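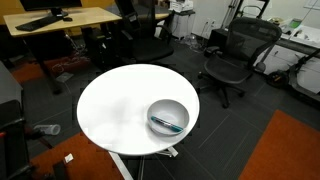 Figure 13.1 A marker in a bowl on a shared office table. Neither one started the day here, as far as the sign-out sheet knows.

Chapter 13
Things Without a Home

5 min read

Every shared office has a round table, and every round table has something on it that belongs somewhere else. In Figure 13.1 the something is a teal-blue marker lying in a white bowl. A marker is at home near a whiteboard. A bowl is at home in a kitchen cupboard. Put one inside the other and you have a small arrangement that can last until retirement, since anyone walking by will assume it was done on purpose.

This chapter is about objects like these. In the trade they are called strays. A stray isn't trash and it isn't lost. It is a useful thing that has been set down by a person who meant to come back.

Chapter 12 dealt with storage: shelves, drawers, labels, and the sad history of the label maker. You may have come away thinking that a room with enough storage will keep itself tidy. The staff at Grevoneck thought so too. They bought cabinets for both floors of their Teltau office, and one month later they walked through with a clipboard and listed 296 strays. The cabinets were in good shape. Several had strays on top of them.

Look at the figure again and compare the desk with the table. The keyboard and mouse sit with the monitor, and you would have trouble naming a better spot for them. The desk has a job, and the things on it share that job. The round table has no fixed job. People meet at it, eat at it, and open mail on it, and each of these leaves a little something behind.

Flat surfaces at hip height collect strays faster than any others, a pattern we will call the Lillent rule, after the furniture catalog that first sold us a table like this. Floors do nearly as well. Look under the desk, where the cables have come to their own understanding.

By the end of the chapter you should be able to:

Tell a stray from an object that is simply resting.
Assign a home to a stray in 2 steps.
Explain why a bowl on a table invites further deposits.
Clear a shared table without starting a feud.

Key terms: stray, home, drop surface, catch-all, amnesty box

13.1 The Catch-All

A catch-all is any open container that was never given a purpose. Bowls are the classic case. The first object placed in one tells everybody else that the bowl is open for business. After the marker come the paper clips, then a key that fits no known lock.

Share 13 | Comments 5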